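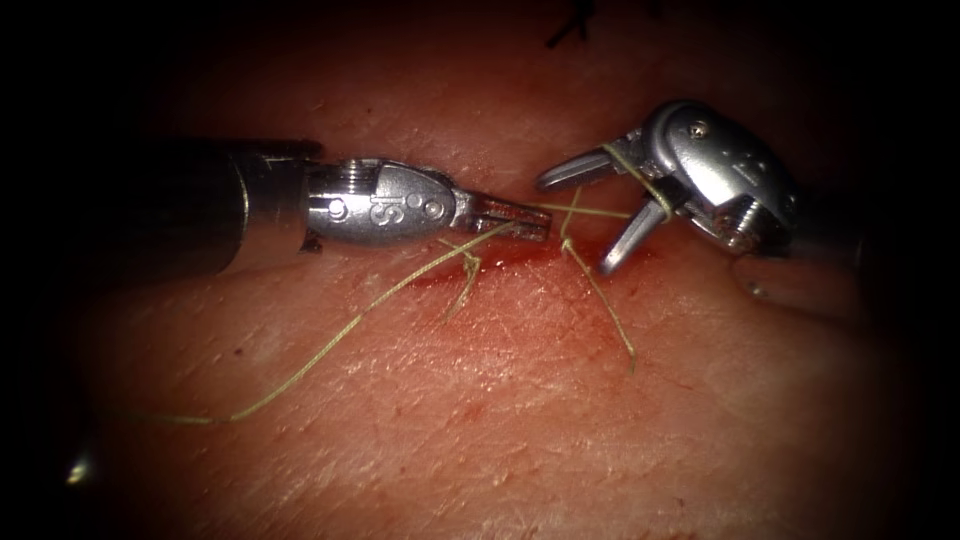 Araba Essien
Final year student, Medical Robotics project group

Comparing two instrument tips for knot tying

Submitted December 8, 2020. Supervisor: Lachlan Merrick

The aim of the project was to find out which instrument tip suits a beginner better when tying a surgical knot with two robot arms. The two tips we had were the Nolier, with narrow jaws, and the Fondari, which has a wider jaw and a softer closing action. Both fit the same wrist, so the arms and the controller stayed the same throughout.

The task was one knot over a short incision in skin-covered tissue. The left arm holds the thread in a needle driver. The thread is looped round the jaws of the right arm, and the two tips have to come close together over the wound without pulling on its edges. Only the left tip was changed between runs. I did all the tying myself, after practising on the Grimshaw trainer in June.

We made 144 attempts, split equally between the tips. The controller log gave us 1,238 separate jaw commands. I went through these by hand, as the export did not mark where one attempt ended and the next began. This took longer than the tying.

The Nolier held thin thread better. With the Fondari the thread tended to slide towards the back of the jaws when it was pulled tight, and I had to let go and pick it up again. The Fondari was easier to open and close by small amounts, and I made fewer wrong movements with it early on. By the later runs this difference had mostly gone.

Neither tip gives any feeling of force at the handles. I judged tension by watching the thread and the skin next to the wound, and I broke the thread on several attempts with both tips. Long tails were also a problem. They lay across the tissue and were easy to pick up by mistake, so from the second session I cut them shorter.

The Drundovlow controller was left on its normal motion scaling. Lachlan suggested a finer setting for the last loop, but there was no time to repeat the runs. I would test that next, with more than one person doing the tying.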